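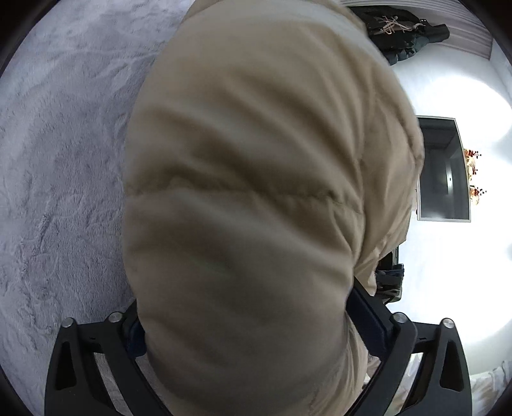
Puffy beige fabric in the grip, beside the shaggy grey carpet.

I've been using the Staser hand-held gripper for a month now, mostly on clothes and bedding, and I like it a lot more than I expected to. But what I really want to talk about is the booklet. Yes, the booklet! Staser ships a 40-page good practice guide with it, and it's the best bit of the box.

Most kits give you a safety sheet and leave you to it. This one sets out proper rules for collecting at home: clear personal papers and photos out of view, get a yes from everyone who lives there, start and finish each recording with the fingers open, and never edit out a fumble. I'd been doing that last one wrong for ages. If you drop the sleeve, you drop the sleeve, and it stays in with a note.

There's a good page on soft things too. It wants you to take hold of padded clothes by a fold, close slowly and stop as soon as the fabric is held — no crushing. The slotted fingers are fine for this. Thick quilting bunches up between them nicely, though it does block a fair bit of what the camera gets, and the guide could say more about that. It tells you to keep the fingertips in view and then says nothing about what to do when a great big puffy thing swallows half the room.

I also tried the Ultard, which is lighter and kinder on the wrist, but its rules run to 2 pages and one of those is the warranty. Our group in Lillamdale has ended up using the Staser guide for both.

Grumbles? The rest rule (stop after 30 minutes) is sensible, but there's no timer on the handle, so I use the one on the cooker. The section on bright walls and glare is thin. And the log sheet is fiddly — I copied it out bigger and I'm much happier.

Would I buy it again? Yes, and I'd read the booklet first this time.

3153 views · 40 comments · 30 shares

Related
Horobets wrist strap: a short review
Writing house rules for home recording
Ultard, first impressions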